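3. Planning the purchase

Step 1. Write down the one job you want the arm for. "Kitchen work" is too loose for a quote. Bidero will price whatever you ask for.

Step 2. Add up everything that isn't the arm: frame, gripper, cables, spare fingers. Backlund quotes these separately.

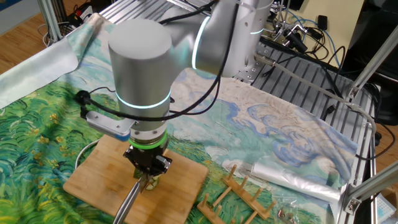
Vegetable work at the board, with the gripper fitted

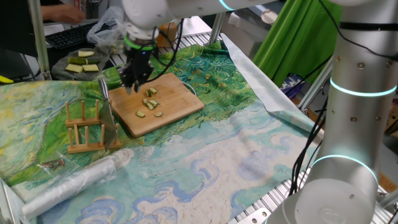

Step 3. Set aside 12 hours of staff time per new task. The Sillberg leaflet says 6. We have yet to meet that figure.

Note: Pollska's service plan costs 275 a year and leaves out gripper fingers. Ask for that in writing.

Caution: Do not sign for a second arm until the first has done 1000 cycles of your own job, on your own table. A showroom run proves very little.

Send queries on quotes to Randi Sundqvist before ordering.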